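Home News Gallery Guides Contact

Gallery: The House Rules, Bench by Bench
March 7, 2020

I promised in January that I'd put our handling rules up where people could find them, and then I sat on it because a page of rules is a dull thing to read. So this is a gallery page instead, with me chattering next to it! The rules cover the hand-held gripper work we do at Nirkthorpe, and they started life as 15 lines taped to the inside of a cupboard door. Most of them came over from the Hallel project. A couple are ones I pushed for myself, and I'll happily argue about those if you write in.

Before you pick anything up

Jewelry off, sleeves up, long hair tied back. The linkages on these tools close faster than you'd think, and a loose cuff goes in before you notice (ask me about my gray cardigan). Open and close the fingers with nothing between them first, all the way, and listen. If there's a click or a gritty feel, the tool goes on the repair shelf with a tag on it and you take another.

We also look over every bushing and bolt at the start of a session. At Putitz they do this weekly, and I can see the argument for it, but we had a finger pad work loose halfway through a long day last fall and lost the whole afternoon's recordings. I'd sooner spend the minutes.

Starting a session

Say out loud what the task is, including which hand does what. I know, it feels silly. Do it anyway! The Nasrallah checklist that we borrowed a lot from has 2 full pages on session starts, and the one bit I kept word for word is "agree on the stop word." Ours is "down." When anyone says it, both grippers go to the table and the fingers open, no questions until after.

Log the session number before the first grasp and not at the end. We're up to 261 now, and the only gaps in the log are from people who were going to fill it in later. (Two of those were me.)

Thin and floppy stuff

Thin materials get their own rule, number 11, and it's the one I get the most mail about. Grip only as hard as it takes to keep the piece from sliding, and keep it upright between the pads so you can tell straight away if it starts to bow. Clear plastic is the fussy one, like the sheet pinched in the near gripper, where the top edge barely shows over the pads and the yellow printing behind comes right through it. Check the edge against the light before you move. And if there's a second gripper on the job, its operator holds off to the side until the first person says they've got it, fingers well back from the joints.

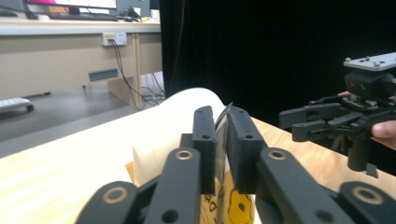 Comments and corrections are welcome, especially on rule 11. I'm still not happy with how we word the bit about letting go.

Recent galleries
Cable Tidying, Before and After
Labels That Stay Stuck
The Repair Shelf at Nirkthorpe
Notes from the Putitz Visit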